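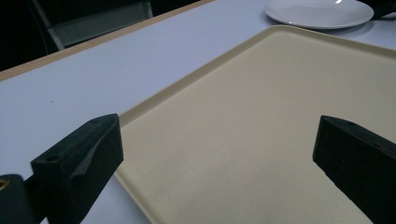 Does the county have to replace the Koval Road culvert at the old size to get reimbursed for the flood damage?
The old size is the default for reimbursement, but a larger pipe can be covered if the upsizing is required by a written standard that was in force before the flood. Check whether Hanbridge adopted one.

culvert_dan
Posted February 1, 2023
Hanbridge adopted road and bridge standards in August, two weeks after the washout. So they don't count for Koval Road. The old pipe was a 40-inch corrugated metal pipe, crushed at the inlet. The drainage area above it is mostly steep pasture. Anything under 72 inches will plug again.

milepost9
Reply to culvert_dan
The state stream alteration permit may get you there on its own. If the permit conditions call for bankfull width, that is a requirement and the town didn't write it. Our district engineer accepted that argument on two sites and rejected it on a third where the permit was issued as an emergency verbal and never followed up on paper.

culvert_dan
Ours was verbal. I have asked for the written version.

graderblade
I don't agree that 72 is needed. The 40 carried everything for decades and it failed when debris came down off the Clikville side. Put a trash rack upstream, replace in kind, and spend the difference on ditching. There are 200 feet of shoulder past the bridge with no ditch at all.

milepost9
Racks need cleaning during the storm, at night, with the road already closed. We pulled ours out.

graderblade
You pulled yours because the bar spacing was too tight. Space the bars at half the pipe diameter and it mostly catches trees. 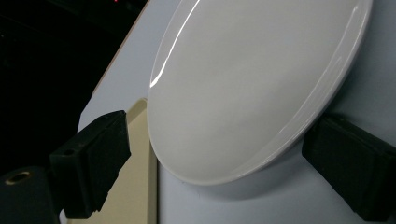
Parviz Heydari: Whichever pipe goes in, get the headwall detail settled first. On the lower crossing the pipe survived and the fill behind the headwall did not. There was no cutoff wall and the footing sat on gravel.

culvert_dan
Agreed on the cutoff wall. The Godeo quote has a precast headwall with no footing depth shown. I sent it back. They also carry 2,000 for traffic control, which seems odd on a road that is already closed at both ends.

milepost9
Ask if that covers the detour signs. Ours did.

graderblade
Still say replace in kind. Has anyone run the hydraulics, or is 72 just what the neighbor has?

culvert_dan
Regression estimate only, 25-year flow, inlet control. Headwater is over the road with the 40. I'll post the sheet when I have the survey for the outlet invert.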